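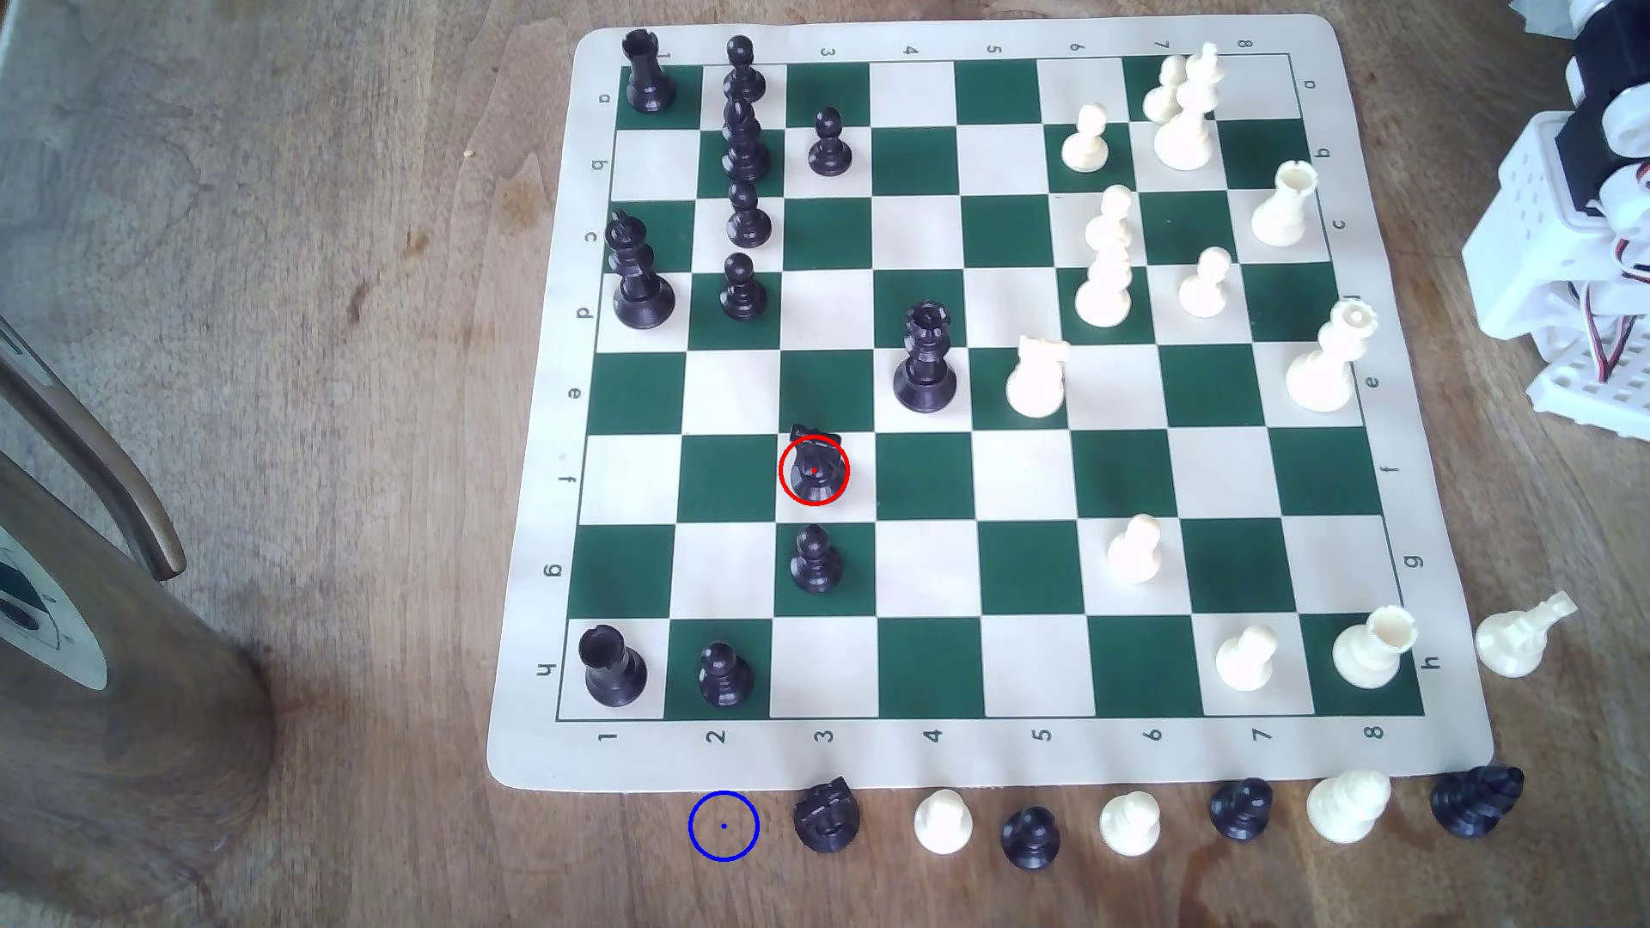 I've been playing on a roll-up vinyl mat for years now, and people keep asking how I get it to lie flat and how I set it up for going over old games. So I finally wrote it down!

## Flatten the mat

Mine is the green and cream one from Duseo, and it lives in a tube (bad habit, I know). Roll it up backwards, print side out, and leave it that way for 18 minutes. Then unroll it on a bare wooden table and smooth it from the middle out.

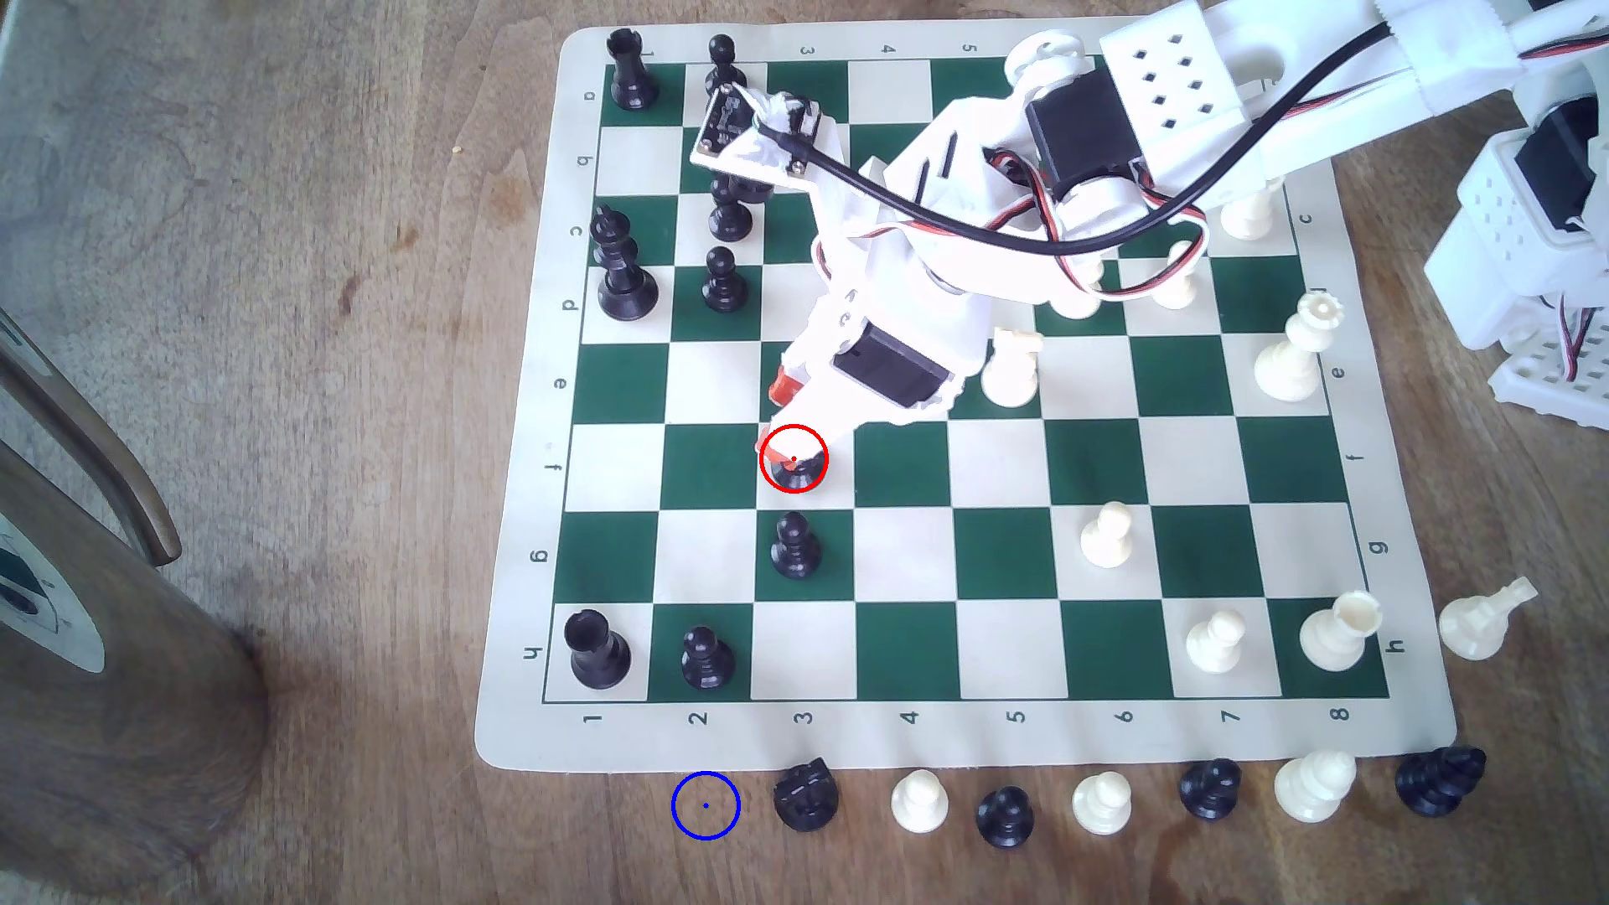
If the corners still want to lift, put a book on each one while you make coffee. Please don't iron it — I tried that in February with my old mat and had to buy another.

## Get a position back on the board

1. Find a1 first. I sit with the letters running down the sides and the numbers along the bottom, so it's easy to get turned around.
2. Put both kings down, then the rooks. Everything else is easier to place once those are in.
3. Add the pawns file by file, reading them out loud if you lose your place like I do. 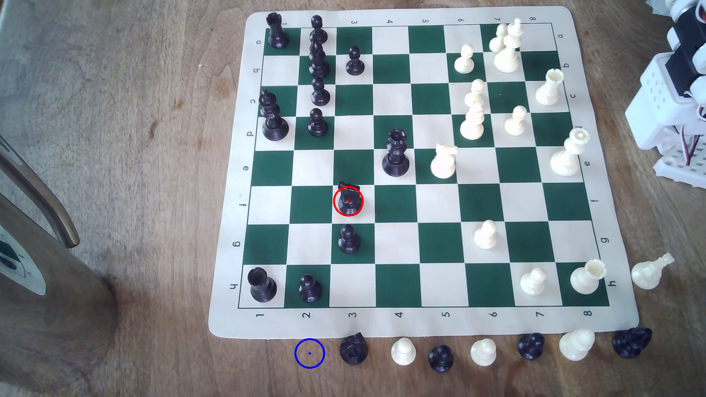 *Middle of a game, black on the left and white on the right.*

4. Fill in the knights, bishops and queens last, then check the whole thing against your score sheet before you touch a piece.
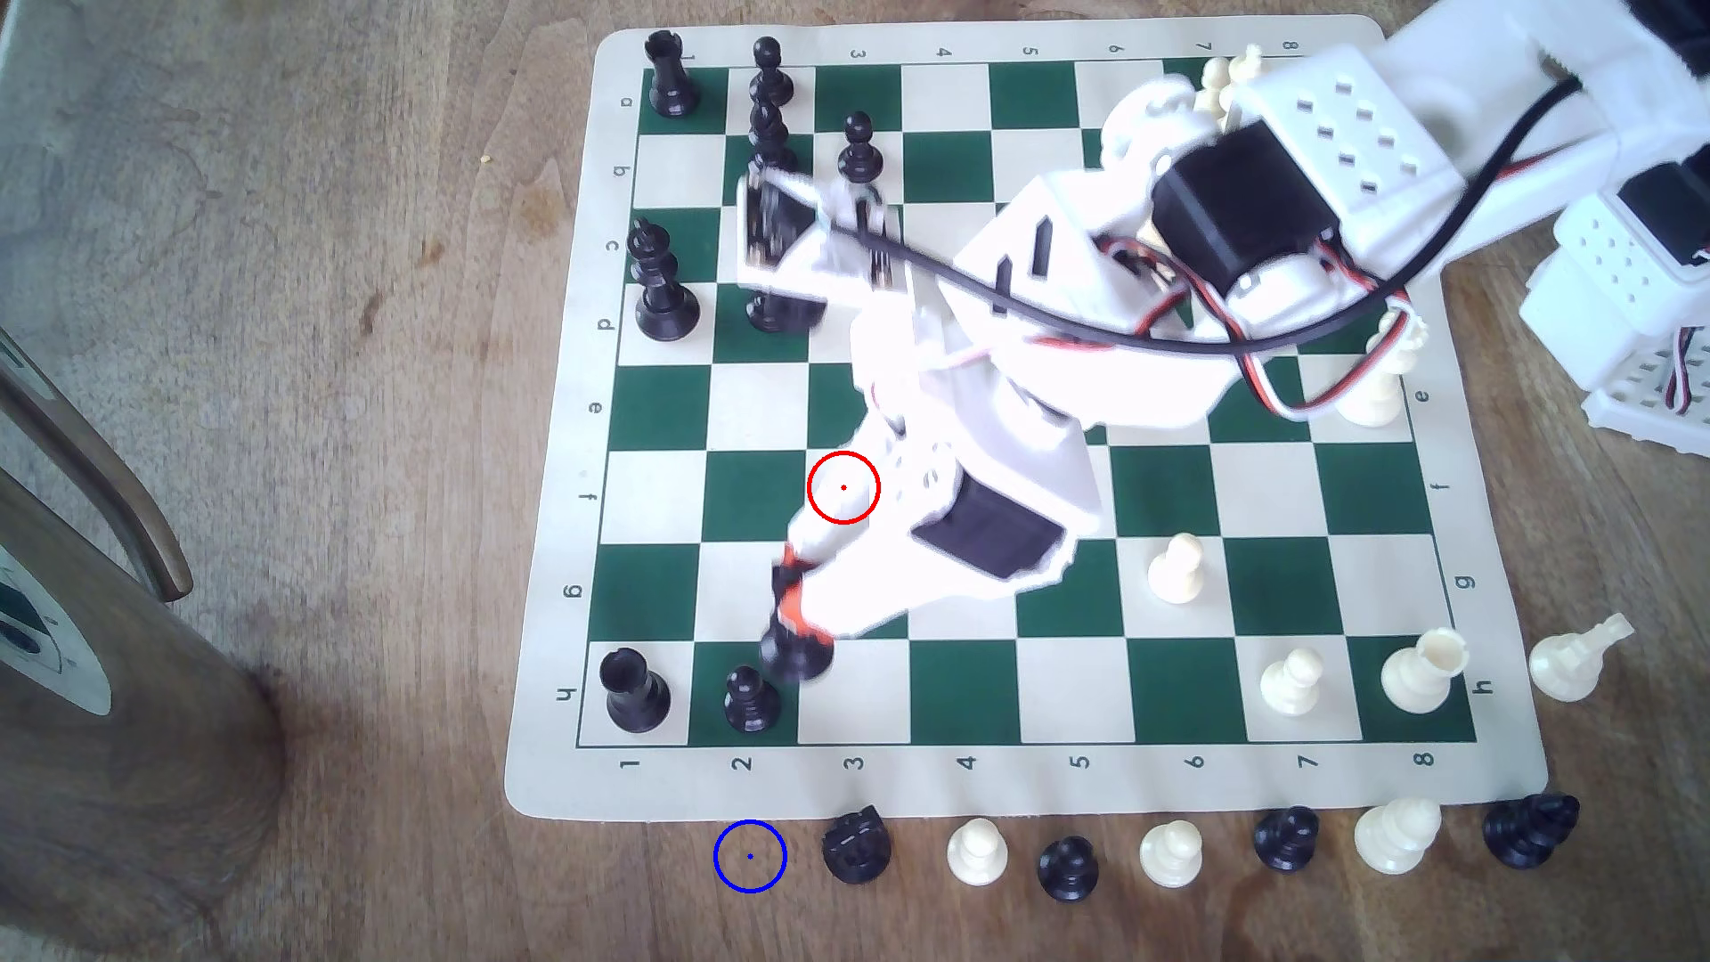
## Putting it away

Wipe the vinyl with a barely damp cloth and let it dry before you roll it, loosely this time. I keep my pieces in a Skokarwood drawstring bag, kings on top.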